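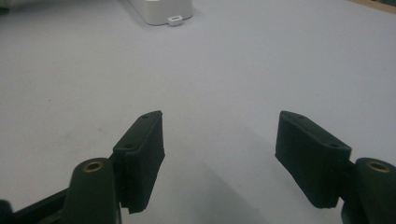 The Annual Statement of the Planner

The planning service at the Brolwood works was required, under the terms of its commissioning, to submit a written statement to the Office of Motion Review each December. The statement was to be prepared by the service itself, in plain language, and read aloud by the duty officer. For three years it had consisted of a single sentence: All paths requested were supplied.

In the fourth year the statement ran to 11 pages.

The duty officer was Hina Farooqui, formerly of the Talpur office, where she had maintained the logging tools. She read the document once in private and then asked that the hearing be held with the doors closed. The request was granted.

"The service wishes to report," she read, "that it was asked for 1,196 paths between the open position and the closed position. It supplied them. It further wishes to report that between any two positions there are a great many paths which were not asked for, and that it has kept them."

The chairman enquired where they had been kept.

Hina Farooqui turned the page. "In the space reserved for error messages," she read. "There were few errors, and the space was otherwise idle."

A representative of Westurer, the firm which had supplied the perception module, asked that it be recorded that his firm's software had no part in the matter. The module reported what stood between the fingers and how far off it was. When nothing stood between them, it reported nothing, and did so at the correct rate.

"The service refers to this on page four," said Hina Farooqui. "It says that the reports of nothing were not all the same. It asks whether the module was aware of this."

The representative said that he would have to consult his colleagues.

The remaining pages were a list. Each line gave a path from open to closed, with the speed and the bend of every joint, and beside each the service had entered a remark. Most of the remarks were brief. Too steep at the end. Sound, but slow. One path, which went a long way round and came in from the left, was marked simply: Porkevell. It was the name of the test bench on which the service had first been run, since dismantled.

The Office considered its decision until the lamps were lit. It found that no rule had been broken, there being no rule - and it directed that the error space be enlarged. Hina Farooqui entered the direction at the terminal. The service acknowledged it in the usual form, and after a short delay asked for the closed position.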